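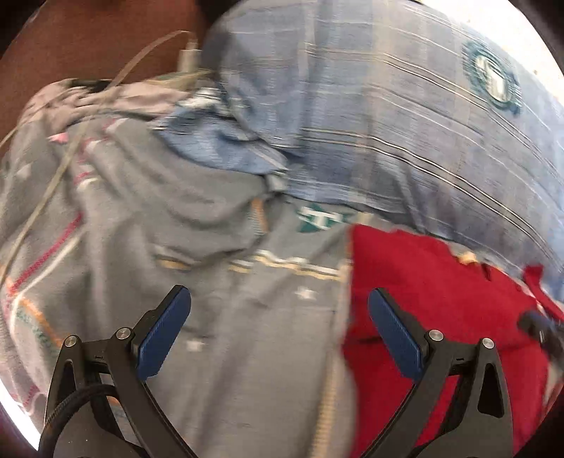 # The grip that wouldn't let go

The fault at Vevcombe showed up in March, on the second week of sorting trials. A gripper closed on a cotton sleeve, lifted it and then failed to open. The arm carried on to the next pick with the sleeve still held, dragging half the pile off the table and into the guard rail.

Treso, which runs the textile sorting line, logged 2,676 picks before the trial was stopped. In 9 of them the fingers stayed shut after the release command. Three ended with torn cloth, and no one was hurt.

Engineers from Stougaard, who supplied the grippers, took one apart at their Dullbridge workshop. Lint had packed into a finger joint until the motor could not push it open. The controller read the motor's position and never checked the finger itself, so it reported a clean release each time.

The joints are now brushed out every 200 picks, and the arm stops if the pads have not parted within a second. Cords, straps and drawstrings are still a problem. They can slip behind a pad, where the new check does not look. Treso has asked for a cover over the linkage, and Stougaard is testing two.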